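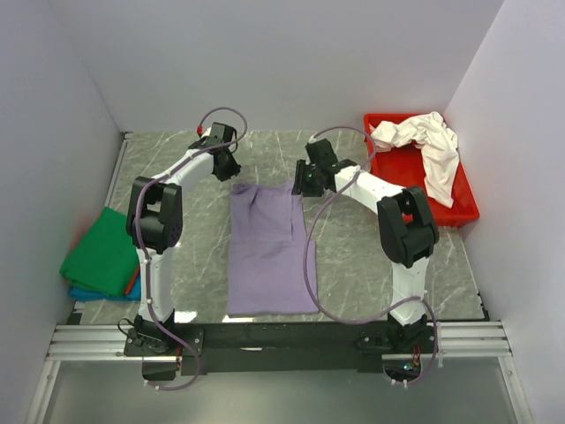 Folding cell, purple cloth, left gripper above the upper left corner, right gripper at the upper right.

15 September 2023. Arndale cell, folding task.

Fault: left arm misses its grasp on the second fold. Gripper closes short of the fabric, controller reports a valid grasp, fold motion runs with one corner held. Result is a skewed top layer and a bunched corner. 20 of 152 cycles logged this way since the Flitska update.

Checked so far:
Finger wear: none found. Pads swapped anyway, no change.
Table height: re-probed at four points, matches the stored plane.
Cloth detection: corner estimate is good on flat fabric, reads high where there is a wrinkle. Suspect the depth filter is taking the top of the crease as the corner.
Grasp check: threshold on motor current is too low. An empty close passes. This is a separate bug and the worse one.

Safety note: on cycle 171 the right arm pulled against a snagged cable loop and did not stop until the joint torque limit tripped. No damage to the wrist. The Kröger stop was not pressed in time. Cables on both arms still have too much slack. Do not run unattended, and keep speed at the reduced setting until they are re-tied.

To do:
Raise current threshold, test with empty closes only.
Roll back the depth filter on the Prolness branch and rerun with the same cloth.
Shorten right cable loop, then sweep the full joint range by hand with power off.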